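Search reviews Search Clear

Hekier Soft Finger Set, reviewed by someone who had to defend the invoice

I plan equipment spending for a small lab, so my review of a gripper finger starts with the purchase order. We bought 12 pairs of the Hekier fingers in December, at $34 a pair, after Toshio Yokoyama pointed out that I had spent more than that on chairs.

What you get is a pair of blue fingers and a leaflet folded by somebody with a grudge. Fitting them took two people and one argument. After that they went straight onto bottle and cup work, the dullest job in the building and the one we budget everything against.

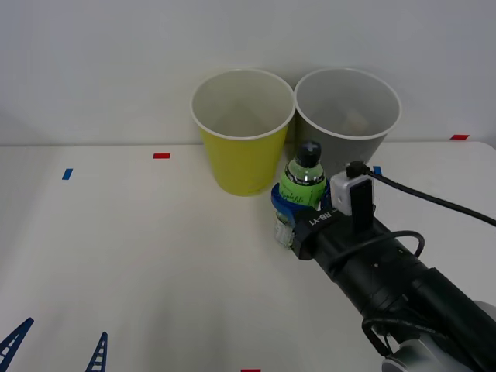 Wear is where the money goes. The leaflet promises a long life and declines to say how long, so I put down one replacement pair a month and hoped. We have gone through 2 pairs so far, and I have been treated as a financial genius ever since. I plan to enjoy this until the next quote arrives.

The Diekmann set costs $76 a pair and comes in a much nicer box. I tried hard to find a second difference that mattered to us. Tatsuya Shimada prefers the Diekmann grip on thin paper cups and may well be right, but he does not sign for things.

My real complaint is shipping. Hekier sends every order separately, even when you place them on the same afternoon, and bills you for each parcel – a business model I can only admire. Order the year's supply in one go. And put a line in the budget for tape, cups and bottles, which I left out entirely and had to beg for later.
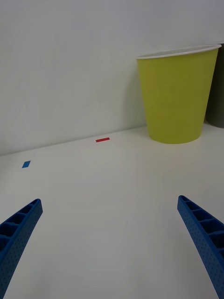

Analyn Lagman writes that she would double the spares line for the first year, whatever the leaflet says, and that her own lab ran out of fingers a week before a demo and paid rush freight on one pair. She also wants it known that Diekmann takes unopened boxes back and Hekier does not.

Fair enough, and I have moved some money over from chairs. Four stars. The fifth is somewhere in a separate parcel.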